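Häufige Fragen: Können Maschinen schon im Haushalt und in der Werkstatt helfen?

Wer steht hinter diesen Seiten?
Pliren ist ein kleines Projekt in Plendach. Wir testen Roboterarme bei einfachen Arbeiten und schreiben auf, was gelingt und was nicht. Finanziert wird es von der Firma Pesta.

Welche Arbeiten probieren Sie aus?
Zurzeit das Einräumen von Regalen: eine Flasche greifen, heben und auf ein Brett stellen, ohne dass die anderen umfallen. Für einen Menschen ist das keine Arbeit, für einen Greifer mit zwei Fingern schon.

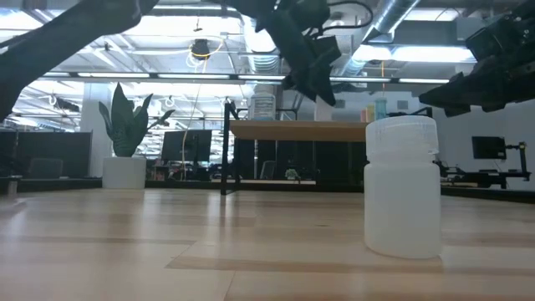
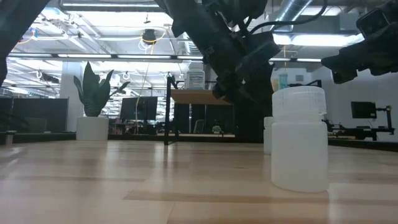
Arbeitsplatz mit schwarzen Roboterarmen, kleinem Regal und weißen Behältern.

Wie oft klappt es?
Im März haben wir 700 Versuche gemacht, alle mit derselben Einstellung. Bei bekannten Flaschen war das Ergebnis gut. Bei durchscheinendem Kunststoff viel weniger, denn die Kamera schätzt den Rand oft falsch ein.

Wie schnell ist die Maschine?
Für ein Stück braucht sie 28 Sekunden, an guten Tagen 22. Ich selber brauche 2, und ich bin nicht besonders schnell.

Kann sie auch einen Deckel aufschrauben?
Manchmal. Ein Arm muss halten, der andere drehen, und beide müssen die richtige Kraft haben. Mit weichen Behältern raten wir noch davon ab — sie werden leicht zusammengedrückt.

Kann ich so ein Gerät für meine Küche kaufen?
Von uns nicht. Wir verkaufen nichts und geben auch keine Empfehlung für Hersteller.

Wird die Software veröffentlicht?
Der Teil für die Planung der Bewegungen heißt Thân und soll im Dezember frei verfügbar sein. Die Anleitung gibt es zuerst auf Deutsch, die englische Übersetzung folgt später.

Darf man Sie besuchen?
Ja, nach Anmeldung über das Kontaktformular. Bitte schreiben Sie dazu, mit wie vielen Personen Sie kommen möchten.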